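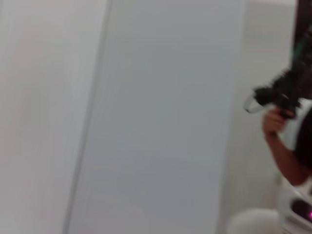 Quem somos

Instituto Hultham de Estudos Teológicos. Escola pequena, ensino à distância e alguns encontros presenciais. Teologia, história da igreja, línguas bíblicas. Damos aulas em português, com leituras às vezes em inglês ou alemão (avisamos sempre antes, e há resumos).

Não somos seminário de nenhuma denominação. Temos alunos católicos, ortodoxos, luteranos, batistas, e gente que não vai a igreja nenhuma mas quer ler Agostinho com calma. Todos bem vindos. Não ordenamos ninguém, não damos título eclesiástico. Recebemos esta pergunta quase todas as semanas, fica respondida.

Como começou

Um grupo de leitura. Noemi Thibodeaux tinha dado um curso sobre os padres capadócios numa paróquia e no fim três alunos não quiseram parar. Continuaram a reunir-se às quintas, primeiro com Gregório de Nissa, depois Basílio, depois um ano inteiro perdido (bem gasto) em Máximo, o Confessor. Quando o grupo já não cabia na sala passou-se para aulas online. O nome veio da casa onde foram os primeiros retiros de leitura. A casa foi vendida, o nome ficou.

Hoje temos 377 alunos inscritos entre cursos longos e módulos soltos. A maioria estuda à noite, depois do trabalho.

O que ensinamos

Introdução à teologia patrística
Grego do Novo Testamento, níveis I a III
Hebraico bíblico (só nível I por enquanto, o II está a ser preparado)
História dos concílios
Liturgia comparada, oriente e ocidente
Leitura dirigida - um autor, um livro, um semestre

A Leitura dirigida é o mais procurado. Turmas de nove pessoas no máximo, uma sessão por semana, texto lido antes. Quem não leu pode assistir mas fica calado, é a única regra. Este semestre: Atanásio, Sobre a Encarnação. No próximo, que começa em novembro, ainda se discute entre Efrém, o Sírio, e João Damasceno. Aceitam-se opiniões por email.

Quem ensina

Noemi Thibodeaux - direção, patrística grega. Responde aos emails dos alunos, normalmente tarde.

Boris Hrubý - história dos concílios e história da igreja na Europa central. Está a traduzir um manual de introdução para uso interno, capitulos I a IV já na área de aluno.

Letay Tufa - liturgia comparada, tradição etíope. Também dá o módulo curto sobre o cânone bíblico, que abre quando há inscrições suficientes.

Aigars Stankevičius - grego e hebraico. Os exercícios semanais são dele, queixas também.

Nimal Majumder - secretaria académica, inscrições, certificados, plataforma. Não dá aulas mas frequenta quase todas.

Como trabalhamos

Aulas em direto, gravadas, disponíveis até ao fim do semestre. Textos em PDF quando os direitos permitem, se não indicamos a edição e o aluno compra ou procura na biblioteca. Fóruns por turma. Não há exames nos módulos soltos. Nos cursos longos há um ensaio final, com orientação, e duas leituras por docentes diferentes.

Discordâncias entre professores acontecem à frente dos alunos. Sobre o Filioque já houve uma sessão que acabou perto da meia-noite. A gravação está na plataforma, é das mais vistas.

Biblioteca

A coleção Wustberg foi-nos deixada por um pastor reformado: comentários bíblicos, muita coisa alemã, séries incompletas. Está catalogada em parte. Empréstimo por correio a alunos inscritos, portes por conta do aluno, prazo de um mês. Por favor não sublinhar a caneta. Nem a lápis, já agora.

Propinas e bolsas

Tabela na página Inscrições. Há bolsas parciais para quem precisa - basta escrever à secretaria, não pedimos papelada, só uma carta curta. Estudantes de outras escolas de teologia têm desconto nos módulos de línguas. Pagamento em prestações possível nos cursos longos, mas tem de ser combinado antes do inicio das aulas.

Somos uma associação sem fins lucrativos. Contas publicadas todos os anos na área de documentos.

Próximo encontro aberto

Dom 16 de junho, à tarde, online e presencial. Apresentação dos cursos, uma aula aberta da Letay sobre o jejum na liturgia etíope, depois perguntas. Entrada livre, inscrição prévia por causa dos lugares. O link segue por email na véspera.

Contacto

Pelo formulário nesta página ou por email para a secretaria. Telefone só de manhã. Em agosto respondemos devagar.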